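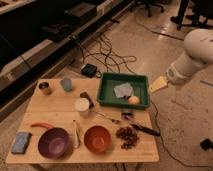 Wajid Ansari
10/21/22
Short thread on limescale, as I've now tested the tap water at both ends of the Cusholm supply change.

Cusholm was on the Nudville borehole until March. Total hardness at my kitchen tap then was 300 mg/l as calcium carbonate. That is very hard by any scale you care to use.

We're now on a blend with reservoir water. I haven't published the new figure yet. The drop test kit I use reads in steps of 20 mg/l and I want a second kit to check it against.

Hardness comes in two parts. Temporary hardness is the bicarbonate share and drops out as scale when you heat the water. Permanent hardness is mostly sulphate and stays dissolved. Your kettle only shows you the first.

So a clean kettle doesn't mean soft water. It will still use up soap.

Descaling: citric acid, 2 tablespoons to a litre of warm water, leave it until the fizzing stops, rinse well. Don't boil it. Hot citric acid can leave calcium citrate behind, and that's harder to shift than the scale was.

Vinegar works too — slower, and the smell hangs about.

Someone asked about magnetic clamps for the incoming pipe. I ran one for 1,000 litres through the shower and weighed the scale on the heater plate. No difference I could separate from the error on my scales.

If your dishwasher has a hardness setting, change it when the supply changes. Mine was still set for the borehole in August — that's a lot of wasted salt.

Second kit is on order. Figures to follow in this thread.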